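Slotted plywood card organizer: glue the dividers or leave them dry?

Forum: Storage and Small Joinery

plikska
Posted 2019-01-08

I have a plywood desk organizer that holds cards upright in open compartments. The rows are stepped, so the back compartments sit higher than the front ones. The partitions lock into each other with half-depth slots, and one inner divider has a tab that passes through a vertical slot in the front panel. I assembled it dry in March and the joints have loosened. If I push a rear partition sideways, the neighboring ones rack with it.

Two questions. Should the cross joints be glued, and if so, with what? Also, is there a standard clearance for cards in this kind of compartment? Mine tip forward when a compartment holds only one.

bistotberg
Glue the perimeter only. The front panel tab and the side panels take the load when you pick the box up. The inner grid only locates the cards. Leave it dry and you can pull a single divider if it splits.

Thin yellow wood glue, small brush, wipe the squeeze-out before it skins. Check the diagonals before clamping.

cama_317
Disagree on leaving the grid dry. An interlocking slot in thin ply has very little bearing surface. Each time a card goes in or out, the edge rubs and the slot opens a bit more. That is the looseness the OP describes. A drop of glue at each crossing stops it. I did a similar box with 11 partitions and it has stayed square.

bistotberg
Stayed square until you need to replace one. Then you are cutting out 11 glued crossings with a knife. Humidity will also move the front panel, and a fully glued grid has no give.

cama_317
Plywood that thin does not move enough to matter over the width of a desk organizer. Solid wood, yes. Plywood, no.

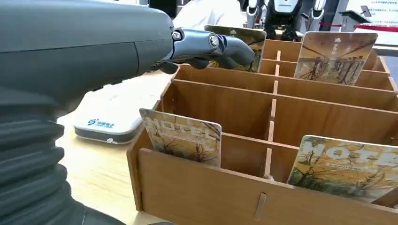 On the tipping: one card in a compartment will always lean, whatever the joint. The compartment depth is set for a stack. If you only keep one per compartment, cut a spacer from scrap card stock and stand it behind. Mine are 8 mm narrower than the compartment and they drop in without force.

siddiqui
The lean is useful if it goes backward. You can read the top of the card from a chair. Forward is the problem. Shim the front edge of the box by the thickness of a coaster and see if that is enough before you cut spacers.

Regarding glue, I am with bistotberg on the grid, but for a different reason. Glue in the slots of a box already finished with oil does not hold. OP, did you put anything on it?

plikska
Nothing on it. Bare ply, sanded with 500 on the top edges only.

siddiqui
Then glue will hold. It becomes a question of whether you want to take it apart again.

bistotberg
If the slots are already worn, wrap the edge of the divider with one layer of paper tape before reassembly. It takes up the slack and peels off later. Do the rear rows first. They are taller off the desk and rack the most.

cama_317
Tape works for a few months. It creeps.

plikska
I will glue the front tab and the sides, and tape the two rear partitions. If the tape creeps I will glue those as well. The spacers can wait until I have tried the shim.

bistotberg
Reasonable. Leave it clamped overnight and keep the cards out until the next day.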